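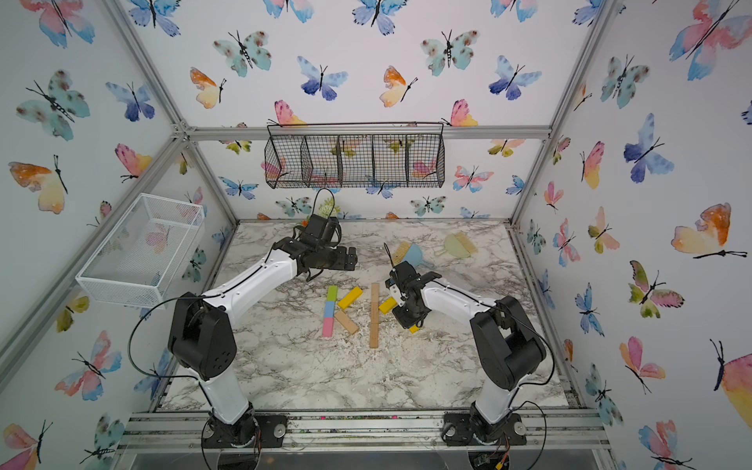 4 min read

Teaching by hand | Workshop notes

The two-arm bench at Doltgate has been given over to block clearing since the spring, and the first full batch of demonstrations is now complete. It holds 145 recordings. Each one is a person working both arms by remote control, moving wooden blocks on the marble-patterned top, with the cameras and the joint positions saved together from start to finish.

The task was picked because it is dull and easy to judge. A block is either where it should be or it isn't. Operators work from a pair of hand-held leader arms built to the same proportions as the ones on the bench, so when an elbow goes out on one side it goes out on the other. Most people get the hang of the reach within a morning. The grip takes longer. There is no feeling of pressure in the leader handles, and new operators tend to squeeze far too hard, or let go a moment before the block is down.

Prindorar, the recording software, had an update in the middle of the batch. It now saves the wrist views at the same rate as the fixed view. Before that the wrist pictures lagged slightly behind the arms, and 3 sessions had to be thrown out when the lag got bad enough to see on playback. The older sessions that passed the check have been kept in a separate folder. Please don't merge them with the new ones, even if the file names look the same.

We also changed how the blocks are laid out. In the early sessions everyone put them down in tidy rows, and the trained policy (Misen, second version) did well on tidy rows and badly on anything else. Operators are now asked to leave some blocks at an angle, and some touching or nearly touching.
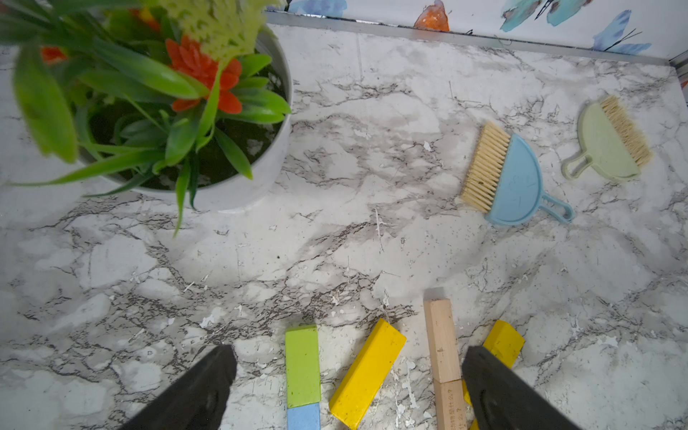 Changing the layout slowed things down a good deal. A block lying square to the arm can be picked up in one move, but one lying at a slant needs the wrist turned first, and people differ in when they turn it. Some do it high up and come straight down. Others come down first and turn at the last moment, with the fingers close to the neighbouring blocks. Both ways work for a person. Mixed together in the training set they gave Misen a habit of stopping halfway and twitching, so the guide now asks for the turn to be made high up, every time.

Two other points have been added to the guide after questions from operators:

Open the fingers fully before coming down. A half-open grip saves very little time and knocks blocks over.

If a block is dropped, carry on and pick it up again. Do not stop the recording. A dropped block and a clean recovery make a useful session, and we have too few of them. If the block goes off the table, stop and mark the session as spoiled.

There has been some discussion about sweeping the table between sessions. For now the answer is to leave it as it is during a run and sweep at the end of the day. The bits on the surface don't get in the way of the fingers, and a table that changes a little from one session to the next does no harm to the training.

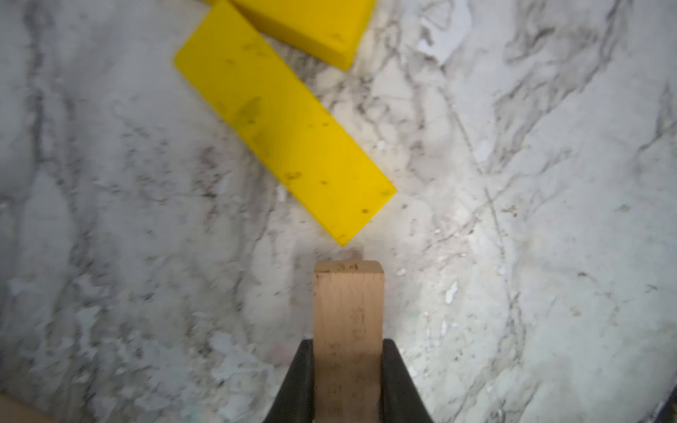 Wrist view with a plain wooden block in the grip and a yellow block lying beyond it.

The wrist views have turned out to be the most useful part of the recordings for checking work. From the fixed view it can be hard to tell if a block is held squarely or by one corner. From the wrist it is usually plain at once. Reviewers at Fairweather, who look through the sessions before they go into training, have asked that operators pause for a moment after closing the fingers and before lifting. It gives them a clear view of the grip, and it seems to help the policy learn where one move stops and the next begins.

The target is 500 recordings by September. At the present rate we will fall a little short, so a second shift of operators is being trained on the leader arms. Anyone who has used the single-arm bench can join without repeating the safety session, but will need to book 2 practice slots before recording anything that counts. Slots are on the usual sheet.

Posted Jun 3, 2020

Related items
Looking after the leader arms: cleaning and storage
Prindorar update: what changed in the wrist recordings
Why Misen struggled with tidy rows
Booking the single-arm bench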